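Robot Faults and Safe Recovery — Handout 4
The cable snag on the two-arm folding cell

Before the lab session please read this handout until the end. The questions in the last part will be discussed at the bench, so bring your notes.

1. What the cell does

The Tarkeck cell folds garments on a cloth-covered table. Two arms stand across from each other and work on the same piece of fabric. In this course "left" and "right" always mean the robot's own left and right. When you look from the near side of the table, the robot's right arm is on your left hand. Many students mix this up in their first report, so write it on the top of your page.

The control program, which we call Jelisari, divides one fold into 12 steps. In steps 4 to 9 both grippers hold the fabric at the same time. During these steps the arms are mechanically connected to each other through the garment, and an error in one arm becomes a load on the other one.

2. What happened

In August the cell was running a long test with T-shirts. The test was planned for 2,541 folds. At fold 749 the program stopped with a following error on the wrist joint of the right arm. A following error means that the joint is not where the controller expects it to be, and the difference stayed too large for longer than the permitted time.

The operator read the message, saw no obstacle on the table and pressed Resume. The arm moved again for a short time and stopped with the same message. The operator pressed Resume a second time. Now the right gripper pulled the shirt toward itself, the left gripper did not release, and the fabric tore at the side seam. No person was hurt. One finger of the right gripper had to be replaced.

3. Why it happened

The cable on the right arm makes a free loop beside the wrist. The loop is needed, because the wrist must turn. But over many folds the clamp at the upper end had become loose and the loop had grown longer. At fold 749 it caught behind the gripper when the wrist turned back. The motor was then working against its own cable.

The cable did not hold the arm completely. It acted like a spring. After each Resume the arm could travel a little more, and this gave the operator the impression that the fault was going away.

Look at the cables of both arms and follow each loop from the upper part of the arm down toward the gripper.

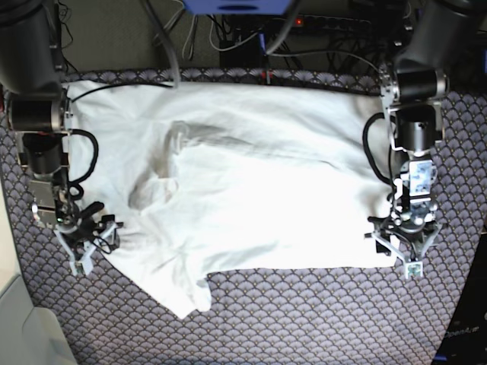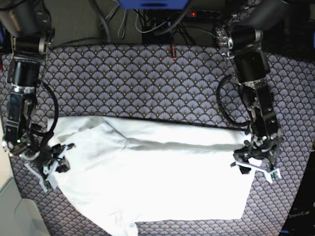 Figure 4.1. The folding cell with a white garment between the two arms.

When you inspect such a loop, ask first where it will go when the wrist turns, and only after this how it looks now. A loop can hang well clear in one position and be in the way in another. Notice also that a cable passing over the work can touch the fabric, and fabric is easily carried along.

4. What the safety functions did and did not do

The following error worked correctly, two times. The force limit did not help. It was set for each arm separately, and the pull on the fabric stayed under the limit on both sides until the seam opened. The emergency stop was not used. In the written report the operator explained that it did not feel like an emergency — the motion was slow and there was little noise.

The Resume button was the weak point. It was possible to press it without any inspection, and with both grippers closed. After the incident the program was changed. Now a following error in steps 4 to 9 locks Resume, and the lock can only be removed from the maintenance screen.

5. Procedure for this lab

Press the emergency stop and wait until both arms are still.
Write down the message, the joint and the step number.
Do not put your hand between the grippers while the motors have power.
Open the left gripper by hand release, then the right one.
Take the garment away and keep it. It is part of the evidence.
Check both cable loops and all clamps.
Restart from step 1 at reduced speed, with no garment.

The clamps are now checked every 400 folds. The checklist hangs in the Pelulska room, beside the door.

6. Questions to prepare

a) Why is it dangerous to release only one gripper and then continue the program?
b) Which measurement could show a growing cable loop before the first stop? Consider the motor current in the wrist.
c) Is a fixed interval for the clamp check a good solution? Give one argument for it and one against it.

Reading: Şimşekoğlu course reader, chapter on stops and restarts.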